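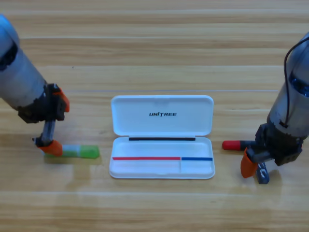

1/ Right, I promised a proper comparison of the two controllers, so a little thread on how Drerkix and Trevow got on with the two-armed setup. Same arms, same orange fingers, same task: put the pens away in their case.

2/ I gave each controller six goes. Drerkix managed four, Trevow managed four as well, which is a bit annoying when you're hoping for a clear winner!

3/ They don't feel the same to use though. Drerkix is smooth on the way in and then dithers over the last bit – you sit there willing it to close. Trevow just goes for it, and sometimes that's lovely and sometimes it shoves a pen across the table.

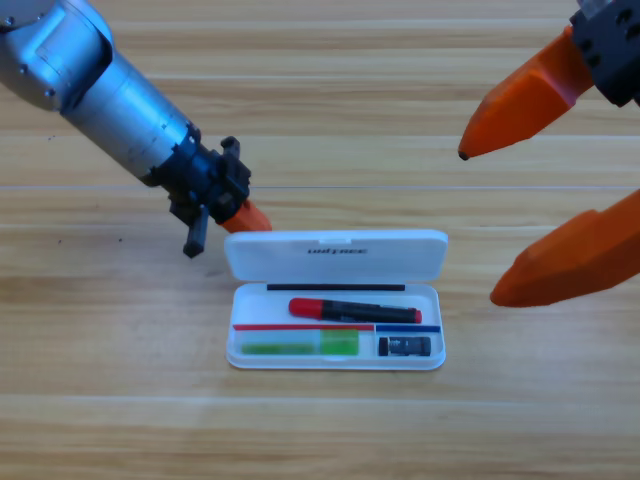 4/ Finger shape matters more than I'd expected, whichever controller you're on. I've been using the chunky ones for weeks because they forgive a sloppy approach, but they're a pain in a tight space. The tray has a bit above the red and blue strips and two smaller ones below, and a pen with a red cap lying at a slant like that is where I start wishing for something slimmer.

5/ Setup time, for those who asked: Trevow took me almost seven minutes from plugging in to first move. Drerkix was a whole evening (partly my fault, I'd skipped a page of the manual).

Things I'm trying next:

– slimmer fingers on the right arm only

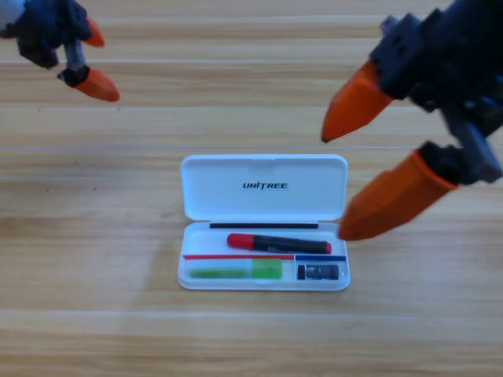
– the Kuvcombe wrist camera, if it ever turns up

– slowing Trevow right down for the last stretch, to see if it stops shoving

6/ If anyone's run Drerkix with a different gripper, do shout, I'd love to know whether you get the dithering too.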